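Finished the Brotville library book sale list last night. 1,269 titles, most of them paperbacks.

Mysteries go on the front tables this year – they sold out first last July and people had to squeeze past each other to reach them.

Hardcovers are a dollar. Kids' books are free after 3.

Gus Zamora is bringing the cookbooks over from Tillman. If you have any to add, get them to him by 5th July.

Doors open at 9. Bring your own bags.

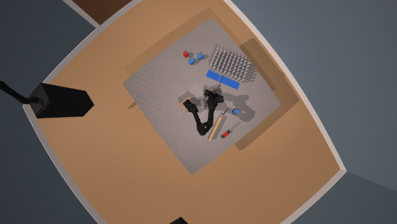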